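首页 > 项目管理 > 进展报告 > 家务自动化可行性评估
分享 4　评论 5

Weturton 家务自动化可行性评估项目中期进展报告
报送：Osham 基金项目管理处
日期：14/07/2019

一、本期工作概述

本项目旨在判断现有机械臂能否在无人协助的条件下承担家庭及店铺中的简单整理工作。本报告期内，项目组按照任务书要求完成了桌面整理单元的搭建与首轮测试，共执行整理任务111次。测试任务限定为三类：将散放物品归入收纳盒，将指定物品放上或移出餐盘，以及开合抽屉。所用物品均为重量较轻的日常用品及玩具替代品，外形差异较大，便于考察夹爪对不同形状的适应程度。
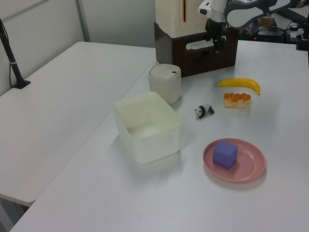 Memgate 在书面反馈中提出，桌面整理的难度低于真实家庭环境，物品数量有限、光照稳定，据此得出的成功率不宜直接用于推断厨房或货架作业的表现；该单位同时建议下一阶段引入相互遮挡和堆叠的物品。项目组接受上述意见，已将遮挡条件列入后续测试方案，并在本报告中避免使用“可替代人工”一类的表述。

二、测试结果

按任务书规定的判定标准，首轮111次任务中有80次一次完成，其余任务或需人工介入，或超出规定时限。未完成任务主要集中在两种情形：一是夹取姿态选择不当，物品在提起阶段滑脱；二是放置位置偏差，物品触及容器边沿。抽屉类任务的耗时普遍长于其他两类，拉开后的二次定位仍是主要瓶颈。

在速度方面，机械臂完成单件归位的用时目前仍明显长于成年人徒手操作。项目组认为，现阶段不应以速度作为主要评价指标，稳定性与可恢复性对家庭用户更有实际意义。
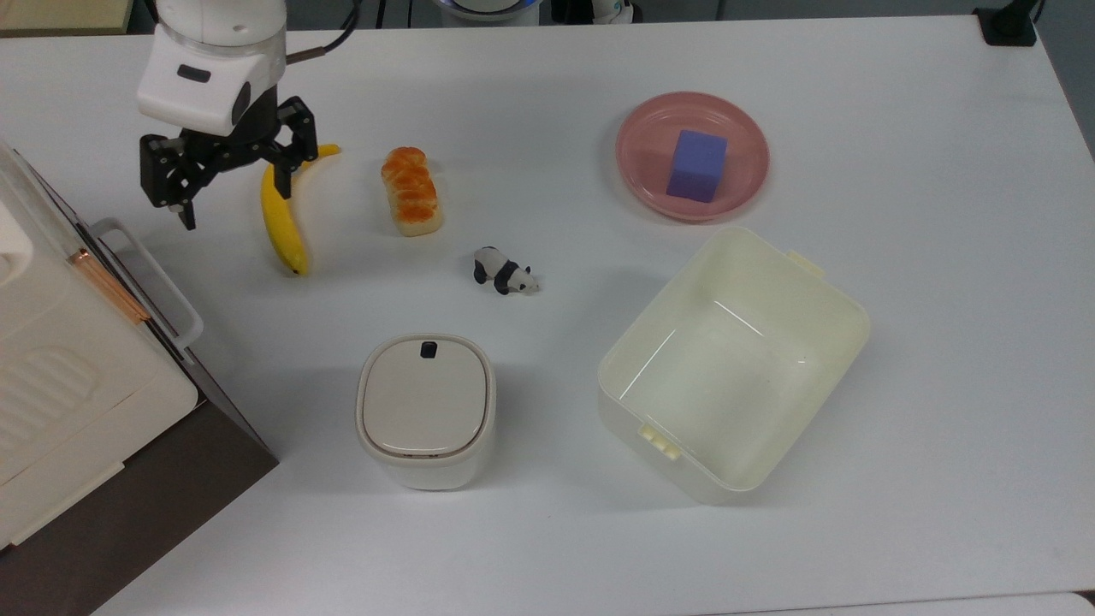 夹取策略的调整是本期投入工时最多的一项工作。原方案对所有物品采用同一接近方向，细长物品的失败率偏高。修订后的方案要求系统先判断物品的长轴，再决定夹爪朝向；斜放在桌面上的香蕉即属此类，双指须张开后从上方接近，夹取点的选择直接影响提起后的平衡。面包、小型玩偶等较短物品则沿用原方案，暂未修改。修订方案已完成内部评审，相关参数记录随附件提交。

三、存在问题

（一）出现失误后的自主恢复能力不足。物品滑脱后，系统多数情况下无法自行重新规划，需由操作人员复位。
（二）对半透明及浅色容器的边沿识别不够稳定，在浅色台面上尤为突出。
（三）Lukoševičius 标定程序的更新较原计划推迟，影响了部分对比测试的安排。

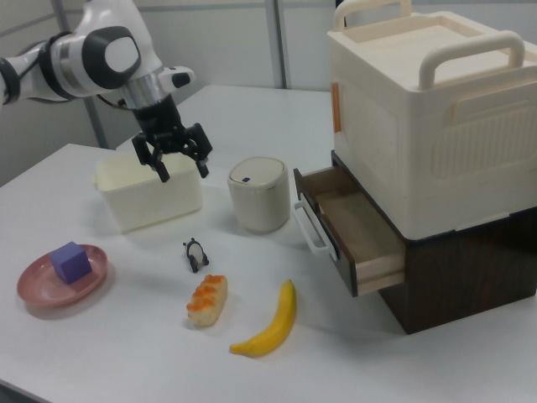 上述问题中，第一项对项目总体结论影响最大。若恢复能力不能得到改善，机械臂在家庭中的使用仍须有人在旁看护，节省劳动的效果将十分有限。项目组拟在下一报告期内优先安排该项工作，并相应压缩抽屉类任务的测试次数。

四、下一阶段计划

计划于11月前完成第二轮测试，增加物品遮挡、随机摆放及连续作业三项条件，并邀请 Memgate 对判定标准进行复核。店铺理货场景的测试仍按原定安排，待桌面任务结果稳定后启动。

五、经费执行情况

本期支出符合预算科目要求，未发生科目间调剂。因标定程序更新推迟而未支出的款项，申请结转至下一报告期使用，请予审核。

Weturton 项目组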